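Seite drucken | Per E-Mail senden

Prüfliste Haushaltsarbeiten mit Roboter, Platz 5
Projekt Plundis, Werkstatt Trandero
Stand: Juli, Beginn 9:30 Uhr

1. Not-Aus erreichbar und beschriftet: ja
Kommentar: Die Beschriftung ist klein, aber man kann sie lesen.

2. Arbeitsbereich am Boden markiert: ja

3. Greifkraft begrenzt: ja
Kommentar: Eingestellt sind 55 N. Für Handtücher genügt das, für einen festen Stecker habe ich Zweifel.

4. Protokoll vollständig: teilweise
Kommentar: 252 Versuche sind eingetragen, bei den letzten fehlt die Uhrzeit. Bitte nachtragen.

5. Aufgabe „Kabel aufwickeln“, Freigabe ohne Aufsicht: nein
Kommentar: Tassen stellt die Maschine Pondo schon ordentlich ab. Ein Kabel hat aber jedes Mal eine andere Form, und sie findet das Ende oft nicht. Ein Mensch muss daneben stehen bleiben.

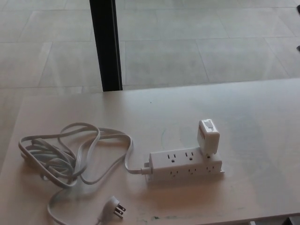

Zu Punkt 5: Steckdosenleiste mit eingestecktem Adapter, Kabel nicht aufgewickelt, Stecker liegt frei auf dem Tisch.

6. Netzstecker vor dem Greifen gezogen: ja
Kommentar: Diesen Punkt vor jedem Durchgang neu prüfen, nicht nur am Morgen.

7. Tischfläche sauber: Mangel, gering
Kommentar: Graue Flecken neben der Leiste. Bitte abwischen und noch einmal ansehen.

Ergebnis: Betrieb nur mit Aufsicht. Prüfnummer 2569.

Diese Seite verwendet Cookies. Einstellungen | Akzeptieren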